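Windilholm
Início
Quem somos
Espaços
Trabalhe connosco
Contactos

Trabalhe connosco > Vagas abertas

Responsável de sala e copa (m/f/d), part-time
Publicado a 29 de março de 2024

Olá, e obrigado por ter chegado até esta página! Somos a Windilholm, gerimos espaços de trabalho partilhado e estamos à procura de alguém que goste de ver uma sala bem cuidada e que tenha prazer em receber quem entra pela porta de manhã, às vezes ainda meio a dormir e a perguntar onde se faz o café.

A vaga é para o nosso espaço da Teixeira, um piso amplo, com chão de tábua corrida, onde trabalham 46 residentes, entre arquitetos, programadores, duas tradutoras e a equipa da Lumineo, que ocupa a sala do fundo. É gente simpática e muito dada a mudar cadeiras de sítio (e a deixá-las lá, diga-se). Parte do seu dia vai ser mesmo isto: devolver as cadeiras às mesas, levar o quadro branco para onde faz falta, recolher as garrafas esquecidas e deixar a sala com ar de quem espera visitas.

A outra parte é a copa, que está a ser renovada aos poucos. Os frigoríficos pequenos vão ficar espalhados pelo piso, para que cada grupo tenha as suas bebidas e o seu almoço por perto, e queremos que seja a pessoa contratada a decidir connosco onde fica cada um, como se etiquetam as prateleiras e em que dia se limpa tudo. 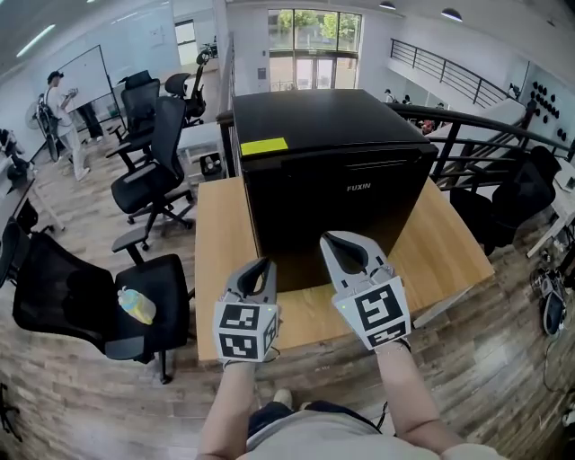
Minifrigorífico FUXIN sobre a mesa de tampo claro, com as cadeiras de rede e o quadro branco da sala ao fundo.

O que vai fazer connosco
Abrir a sala, arejar e arrumar mesas e cadeiras antes da chegada dos residentes
Limpar e organizar os frigoríficos, com aviso prévio a quem lá tem comida
Repor água, café, chá e fruta, e fazer a encomenda à Lorkar, o nosso fornecedor
Preparar a sala para reuniões e pequenos encontros
Receber visitas e dar uma ajuda a quem está no primeiro dia

O que gostaríamos de encontrar
Alguém pontual e de bom trato, à vontade a falar português e com inglês suficiente para uma conversa simples. Experiência em hotelaria, cafetaria ou receção é bem-vinda, mas também lemos com muito gosto candidaturas de quem está a começar ou a regressar ao trabalho depois de uma pausa. Convém não se importar de passar boa parte da manhã de pé.

O que oferecemos
Contrato a tempo parcial, só no período da manhã, com 880 euros brutos mensais e subsídio de refeição à parte. Há 2 semanas de acompanhamento com a colega que faz agora este trabalho e que em outubro passa para a gestão de eventos. Pode usar a sala à tarde, para estudar ou para um projeto seu, sem pagar nada por isso.

Como se candidatar
Envie-nos o currículo através do formulário desta página, com umas linhas sobre si. Não precisa de ser uma carta formal, escreva como falaria connosco à mesa da copa. Respondemos a todas as candidaturas, mesmo quando a resposta demora um bocadinho mais do que gostaríamos.

Candidatar-me
Partilhar esta vaga
Voltar às vagas abertas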